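Ticket 400 – Warenwirtschaft Grollport bricht beim Etikettendruck ab
Status: gelöst, zur Beobachtung offen
Gemeldet von: Arash Rostami, Filiale Hauser
Bearbeitet von: Birger Moen

Arash Rostami, 8:40 Uhr
Hallo Birger, guten Morgen und entschuldige, dass ich schon wieder schreibe. Seit dem Update im Oktober druckt Grollport bei uns nur noch die ersten 17 Etiketten eines Auftrags. Danach steht in der Statuszeile »Warte auf Spooler«, und das bleibt so, bis ich das Programm schließe. Wir haben heute die ganze Teelieferung von Omari auszuzeichnen, das sind 400 Tüten, und du kannst dir vorstellen, wie gern die Kolleginnen das von Hand machen würden. Neustart habe ich gemacht, Drucker aus und wieder an auch. Auf der Testseite sieht alles prima aus.

Birger Moen, 9:15 Uhr
Lieber Arash, du musst dich wirklich nicht entschuldigen, dafür sitze ich ja hier! Drei Fragen vorweg: Passiert das auch, wenn du einen Auftrag aus dem Archiv noch einmal druckst? Steht unter Einstellungen > Ausgabe bei euch »Plurketti direkt« oder »Plurketti Warteschlange«? Und liegt der Druckordner noch auf C: oder schon auf dem Netzlaufwerk?

Arash Rostami, 9:50 Uhr
Archiv: ja, gleiches Verhalten. Eingestellt ist die Warteschlange, und der Ordner liegt auf dem Netzlaufwerk (das hattest du uns im Frühjahr so eingerichtet, als der alte Server wegkam). 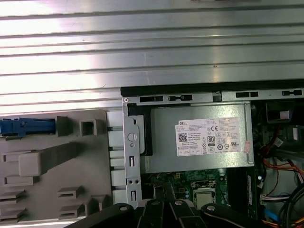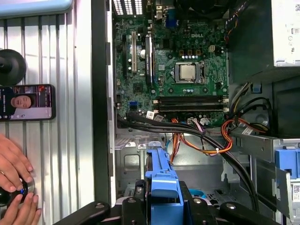 Hauptplatine mit DELL-Aufdruck 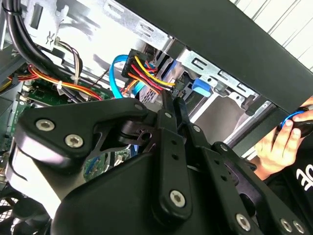
Birger Moen, 10:30 Uhr
Danke, das hilft mir sehr. Ich habe mir das Protokoll geholt, und da steht nach jedem abgebrochenen Auftrag Fehler 20, also »Zugriff verweigert beim Anlegen der Folgedatei«. Grollport legt große Aufträge seit dem Update in Paketen ab, und für das zweite Paket will es einen Unterordner anlegen. Lesen und Schreiben darf euer Filialkonto, Ordner erstellen aber nicht. Bitte einmal so vorgehen:

1. Grollport an allen Kassen schließen.
2. Im Druckordner alle Dateien mit der Endung .wrt löschen, die übrigen liegen lassen.
3. Mir kurz Bescheid geben, dann setze ich das Recht von hier aus.
4. Neu anmelden und zuerst einen kleinen Auftrag mit 40 Etiketten schicken.

Arash Rostami, 11:25 Uhr
Birger, die 40 sind durch! Jetzt läuft der große Auftrag, und es rattert hier ganz wunderbar vor sich hin. Eine Kleinigkeit noch: Der Umlaut in »Kräutertee« kommt als Fragezeichen heraus. War das vorher auch schon so? Ich könnte es dir beim besten Willen nicht sagen.

Birger Moen, 11:40 Uhr
Wie schön, das freut mich! Das mit dem Umlaut kenne ich aus einer anderen Filiale. Stell bitte in der Etikettenvorlage den Zeichensatz von »Standard« auf »UTF-8« und speichere die Vorlage unter neuem Namen, sonst holt sich Grollport beim nächsten Start wieder die alte. Das Ticket lasse ich noch offen, bis ihr die nächste Lieferung gedruckt habt. Grüße an alle im Laden!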